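The under-17s coach who does the bins as well

Prustelberg baseball club plays on a sloping field behind the Gasser tyre depot, and the woman who runs its youth side is late. Eleven minutes. She comes up the path with a bucket of balls in each hand, and says sorry to the buckets, mostly.

"I do the line marking, then I do the bins, then I coach," she says. "Tuesday is bins."

She has had the under-17s for six seasons. Before that she played second base, badly by her own account, for a works team at Kotell that folded when the factory went to night shifts. No pay here. A free tea, if the urn's on.

How do you get teenagers to take up baseball in a town where all the pitches are for football? She thinks about it for longer than I expected.

"You don't sell it to them. You let them hit something. First session, no drills, no talk about stance. I pitch underarm and they swing till their arms ache. Half of them never come back and the other half you can't get rid of."

The ones who stay are often kids who didn't fit elsewhere. Too slow for the wing, too shy to shout for a pass. Baseball suits a quiet child, she says, there is time to think between pitches. Too much time, for some. 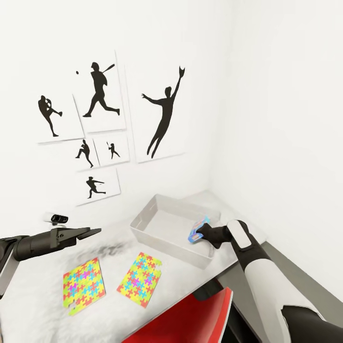

Batter and pitcher, in black on white panels.

We talk about pitching, becuase she would rather talk about that than herself. She limits her youngsters strictly. A notebook, a pencil on a string, every throw ticked off.

"Parents hate it. Their lad is on a roll and I'm walking out to take the ball off him. I had a father follow me to the car park over it. But I've seen a 15-year-old who couldn't lift his school bag. I'm not having that again, not for a cup."

What cup?

"The Stestent Cup. It's a tin thing. We lost the final 19-17 and I still think about the last inning when I'm washing up."

She does not blame the umpire. She blames a throw to third that should of gone home, and then says it was her who called for it, so.

On money

It's never far off. The club needs new netting behind the plate, as the old lot has gone at the bottom and balls roll through into the nettles. The quote was £2,719. A sponsored walk in October brought in £1,673, which was more than anyone had hoped, and now the rest has to be found before spring.

"I wrote to Gasser. Their trucks are parked right there, it's their windscreens I'm protecting. They sent me a calendar."

She laughs at this for quite some time.

Helmets are the other thing. Children's heads grow - "every winter, without fail" - and the club has plenty of large and hardly any small. She has started asking families to hand them back at the end of the season, cleaned. Some do. Some come back with stickers on, and she leaves the stickers.

Rain days

When the field is under water they go indoors, to the room by the changing block, and she brings things from home. Card games. Scorebooks from old matches, to be argued over. And puzzles, which she swears by.

"Put a jigsaw out and they talk. They won't look at you, they're looking for an edge piece, so they'll tell you anything. I've heard more in that room over a puzzle than in six years on the bench. Exams, mum and dad splitting up, who's being horrible to who."

Does she do anything with it?

"Sometimes. Mostly I pass the biscuits."

Bright colours go down best, she says. She once brought one that was all sky and a bit of harbour, and there was almost a mutiny.

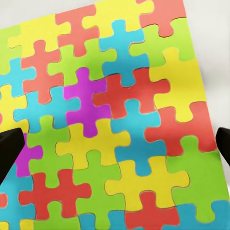 What next

She has said she'll stop after this season. She said it last season too. There is a former player, 19 now, who helps with the warm-ups and has the right sort of patience, and she'd like to hand over to her bit by bit. Not the pitching notebook yet. Maybe the bins.

"She's better with the little ones than me. She gets down on the grass with them. I get down on the grass, I'm there till Thursday."

Two boys have turned up by now and are throwing to each other on the wet bit by the fence, where they aren't supposed to be. She's half watching them over my shoulder. I ask for one last thing, any advice for someone starting out with a youth team.

"Buy more balls than you think. And learn the names in the first week, all of them, even the ones who won't stay." Then she shouts at the boys to get off the wet bit, picks up both buckets and goes.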